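3.2 What households kept, and for how long

We had expected the storage diaries to be rather dry reading, and we were very happily wrong. The 592 households who took part in Ovach and Prundlow wrote at length about drawers, cupboards and the bags inside other bags, and many added small histories of how a wrapping had come into the house in the first place. Clear plastic was mentioned more often than paper or card, and it was also the material people found hardest to part with – partly, they told us, from thrift, and partly from a feeling that it was bound to come in useful one day (Figure 4).

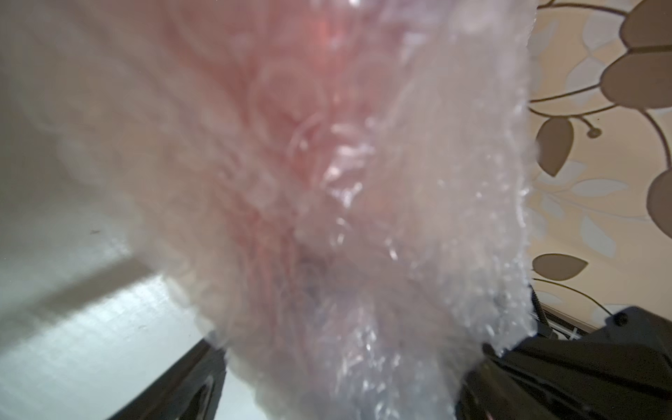 Household Materials Group, Department of Geography, Ison
Figure 4. Crumpled clear plastic around something pink.

Of the households in Prundlow, 200 also agreed to a second visit in February, when we asked them to go through the diary with us and say what had since been thrown out. These talks ran on well beyond the time we had set aside, and we are grateful for every cup of tea. Wrappings saved for posting parcels tended to be used within 8 weeks, whereas those saved for no stated purpose were mostly still in the house.

It would be unwise to make too much of this. Our diaries lean towards older people and towards homes with a spare room, and the earlier Yazıcı survey, with its roughly 4000 short postal replies, found a good deal less saving than we did. A short form may simply leave people no space to remember the bag behind the boiler. We return to this difference in Section 5.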